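4. Small storage at the Feltano counter

4.1 Walls that work

We were most excited by the wall storage. In the Skiromness survey, completed in June, 97 households and small offices told us where their cards, slips and folded letters end up, and the answers kept pointing to the same place: the nearest flat surface. A tabletop is easy to reach and easy to fill. Once it is full, the thing you want is under something else.

At Feltano the walls take a good share of that load. A white wire mesh shelf unit with stepped compartments is fixed in the back left corner, and a wire basket hangs from the rail that crosses the back wall. Both are held with small white cable ties. We love this detail! It is a cheap way to fix a shelf, and a height that proves wrong can be changed with a pair of scissors and a handful of new ties. On the tabletop itself stands a clear acrylic stand with a black card in it, printed "Vip" in white, near the back, where it leaves the front of the surface to other things. 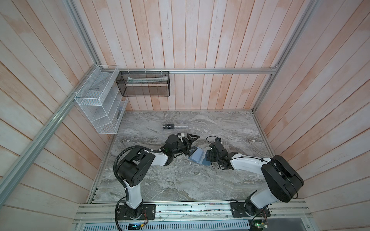

4.2 Open mesh and the patterned top

Open mesh was the favorite material in our survey, and it is easy to see why. A closed box hides its contents and needs a label, and labels go out of date. Mesh lets you check from where you sit. The basket at Feltano holds a pale, flat item, and even from low down some of its outline comes through the wires. You may not be able to tell a letter from a flyer at that distance, but you know there is something to collect.

The top is a different matter. It has a marble pattern in gray, white and light brown, with darker ochre streaks, and it looks lovely against the pale planks. It is also very good at swallowing small things. White scraps sit close in tone to the lighter veins, and a scrap has to be quite bright before it catches the eye. Our coders went through 1,240 notes on lost and found items, and patterned tops came up again and again (along with rugs, the other great hiding place).
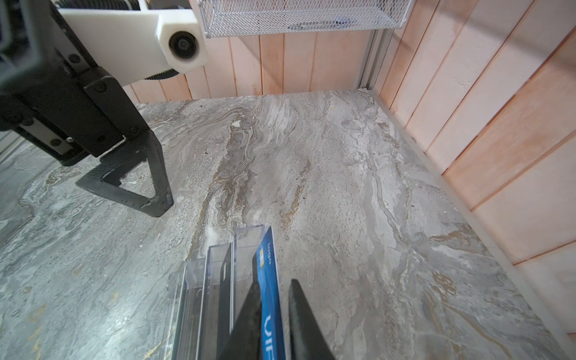

Figure 1. The marble-patterned top and plank walls, with the mesh basket overhead.

We had expected to recommend plain surfaces on the strength of those notes. The trouble is that people like their patterned tops and have no wish to change them. A better plan is to give small papers a strongly colored home, so that the home stands out even when the paper doesn't.

4.3 The card holder

A card holder does this well. The one in Figure 2 has a teal-blue cover with rounded corners and a line of light stitching just inside the border, and it shows up at once against the gray and beige. The sleeves inside make a thick stack. Near the spine is a translucent pocket with a half-round thumb cutout, a small piece of design that we think deserves far more praise than it gets. With a cutout, you can push a card up with one finger. Without it, you end up bending the sleeve.

Figure 2. Card holder, open.

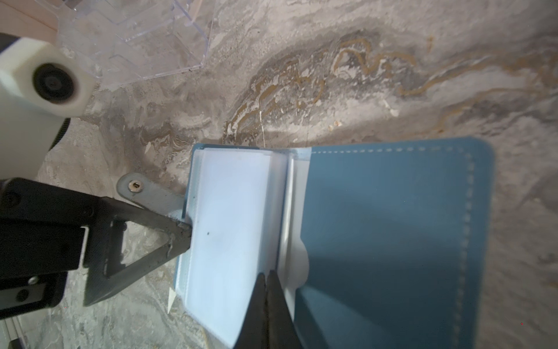
Solène Lacroix, reading an early draft, argued that we were too kind to card holders in general. In her view a thick stack of sleeves is where cards go to be forgotten, and she would rather see a thin holder emptied often than a fat one that never closes flat. Her point is fair, and the survey partly supports it. Holders sold with 200 pockets were rarely sorted, while those with 32 were sorted often, usually when a new card had nowhere to go. We have added stack thickness to the Stuto checklist as a result.

4.4 Low, framed surfaces

The last type we looked at is the small tray. Color again does most of the work: a blue edge with a tan, wood-colored center is easy to pick out on a gray top, and it marks off a bit of table for one purpose.

Figure 3. Blue-framed tray on the table, with wall storage behind.

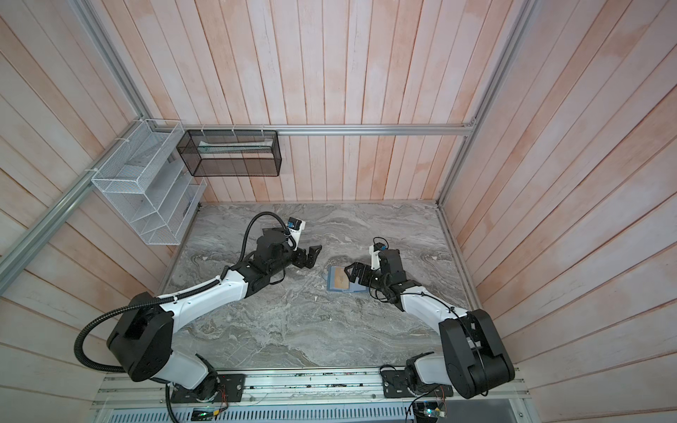 Iulian Roman, corresponding author

Trays scored high for daily use in the survey, and keys and coins were the things most often put in them. Paper did less well, as longer slips hang over the rim and get brushed off. For the second round we plan to pair a tray with a hanging basket, so that long items have a place to go on the wall, and to run the Husar sorting task with both. Households that want to take part will get the checklist by mail along with a packet of cable ties.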